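Home About Services Incident Support Contact
4 min read

About Flallex

Flallex is a small company that finds out why robot grippers fail and helps the people who run them put things right. We work with packing shops, test labs and schools that use light robot arms for handling everyday goods. Our workshop is in Bivside, and we have a second bench at the Tratlow site for longer test runs.

How we started

We began as a maker of gripper fingers. In our first October of trading, a customer's arm kept its grip after the stop button was pressed. An operator had a finger caught between the tips. The injury was minor, but it took longer than it should have to free the hand, and we wanted to know why.

The stop had cut power to the arm as designed. The gripper was on a separate supply, and its holding brake stayed on. The manual release existed, but it was on the underside of the wrist, behind a cover with two screws. We had supplied the fingers and had never asked how a person would open them with the power off.

We reported what we found to the customer, recalled the 40 sets of fingers we had sold for that model, and sent them back with an outside release tab. The report is still the first thing a new employee reads. After that we took on more fault work than finger orders, and within two years it was most of the business.

What we look at

Most faults that reach us are less serious than that one. A gripper drops things, closes early, or closes on the wrong thing. Soft goods cause a large share of the trouble. Fabric folds into the gap between the fingers, and a cord or strap can be picked up along with the item or in place of it. A rigid test block will pass on a gripper that fails all day on bags and pouches, so we test with mixed items laid close together and partly on top of each other.

The Mendonça job is a fair example. The arm there logged 2,505 picks with no fault shown, but items kept turning up in the wrong bin. The force reading could not tell a pouch from the pull on its zipper. When the fingers closed on the pull alone, the log recorded a good pick, and the item swung loose on the way over. We changed the closing check so that finger width is compared as well as force, and slowed the last 10 millimeters of travel.
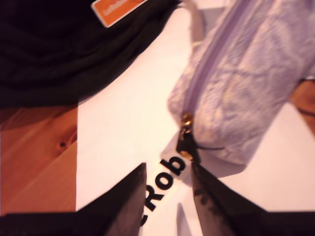
How a fault review works

You send us the logs and a short account of what happened, in your own words. Please leave the gripper as it is – wiping the fingers or tightening a loose screw can remove the one thing we need to see. If someone has been hurt, or could have been, keep the arm locked out until we have spoken.

We then repeat the fault on our own bench, or at your site if it can't be moved. Each review includes 30 test stops with the fingers closed on an object, and we record whether a person can open them by hand each time. You get a written report with the cause, the fix and anything we could not explain.

We do not sell replacement arms, and we take no fee from companies that do.

Working with us

New reviews are booked through the contact page. For an urgent safety matter, call the Bivside workshop between 7 a.m. and 6 p.m. and ask for the fault desk.

Shares 12 Comments 0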